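Home | Programs | Reports | Grants | Contact

Wonden Housing Retrofit: Interim Progress Report to the Zoretti Fund
Reporting period ending February
Prepared by Annelies Zaugg

1. Status

Electrical load surveys are complete in 67 apartments across the Choo and Vamosus blocks. Access was refused or could not be arranged in 13 others, which have been moved to the next period. Survey work is on schedule. Panel replacement is behind schedule because the supplier shipped the wrong breaker type and the return took longer than planned.

2. Kitchen circuits

Most of the nuisance trips reported by tenants occur between 6:30 and 8:00 in the morning. Logged data place the cause on the kitchen counter circuit. In the older Vamosus units this circuit also feeds the dining area outlets, and a portable heater in that room is often enough to bring it to its limit.
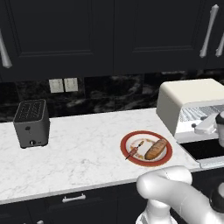 Load estimates for the counter circuit were revised this period. The original estimate allowed for one heating appliance at a time. Tenant interviews do not support that assumption, and a counter holding both a toaster and a toaster oven is now treated as the standard case for sizing. The revised design provides two separate 20-amp circuits per kitchen, with the dining area outlets moved to their own breaker. Refrigerators remain on the existing line unless the survey found damaged insulation.

3. Budget

Spending is within the approved total. The added circuit raises the cost per apartment by nearly $600, covering cable, breakers and labor. This increase will be met from the contingency line. No additional funds are requested. Wall repair is being tracked separately and will be reported once the first invoices are in.

4. Next period

Replacement panels for the Choo block are to be installed first, starting on the top floor. Tenants will receive written notice of each shutoff. The remaining surveys will be carried out in parallel. Revised drawings for Vamosus are with the city inspector, and work there will begin when they are returned.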